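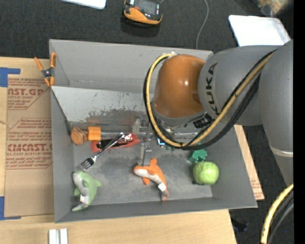
The picking cell at the Clunari workshop, with a KUKA arm over the gray bin.

WORKSHOP / Automation / Long Builds

A Bin, an Arm and a Shared Bench

The Clunari workshop in Sketville rents bench space by the month. Most of it goes to furniture repair and small electronics. One bay, at the back, holds a picking cell that two members have been building since January.

The arm was bought secondhand and came without a gripper. The members fitted their own, with narrow fingers, and ran the yellow hose and the black cables along the outside of the last joints. External routing costs some reach, as the loop has to clear the bin wall at low angles. It also means a hose can be changed without opening the arm.

The bin is a plain gray one with sloping walls, and its inner panel carries plenty of scuffs. Objects go in mixed. Plush dolphins share the floor with a metal fork, a green apple and a few hard blocks. Soft toys deform under the fingers and tolerate a poor grasp angle. The fork does not. It lies nearly flush with the floor, and the fingertips must come down within 2 mm of the surface to get under the handle.

Control runs on Nalach, a scheduler one of the members wrote for an earlier project. It logs each attempt with grasp pose, finger width and result. The log stood at 1734 attempts when we visited, with a success rate of 61 percent across all objects. Plush toys alone reached 90 percent.

The bench hardware is modest – spring clamps, blue tape, a light wooden tabletop. Cast acrylic sheet, still in its brown printed paper, is to be cut for side guards. The next change is a stiffer finger mount, on order from Dewan, a machine shop two streets away.

Sep 4, 2022

More in Workshop
Rewiring a Drill Press for Variable Speed
Cable Chains: Sizing and Bend Radius
A Homemade Vacuum Table, Second Attempt
Choosing a Used Servo Drive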